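Week 5: working out what the kit will cost you

Right, last week we did tasks, this week it's money (sorry). I've planned equipment for two of these projects now and got the first one badly wrong, so most of what follows is me passing on my own mistakes.

Start with the job and price backwards from it. If you're collecting clothes-handling data in people's homes, your unit is one person with one hand-held gripper, and every unit needs its own spares, storage and charger. I once budgeted for 24 grippers and left out the cases! Prikton had quoted us 164 a piece for the bodies, which looked lovely on the spreadsheet until we added fingers, screws and postage.

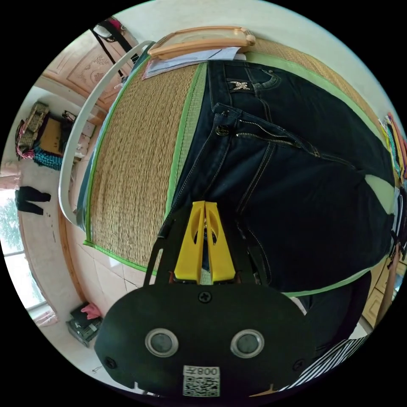

Leonor Seixas

Fingers are the bit to think hardest about. They do the pinching, and denim is thick stuff with buttons and zips in it, so put them down as a consumable and order them separately from the bodies. I allow 2 spare pairs per gripper for a season of trousers and jeans. Bernardo Frade at Detska allows more, and he may well be right.

Label every unit and keep the number in your asset list, next to the purchase date and who has it. You'll want this when one comes back with a scratched lens and the supplier asks which batch it was from.

Then there's the boring column: insurance, couriers, memory, somebody's time to check it all in. I keep around 500 back for this and have never had any left over.

For the seminar, bring a one-page budget for a small home project, with your finger order worked out. Palesa Mokoena has the blank spreadsheet if you missed it in October. Prices before tax, please!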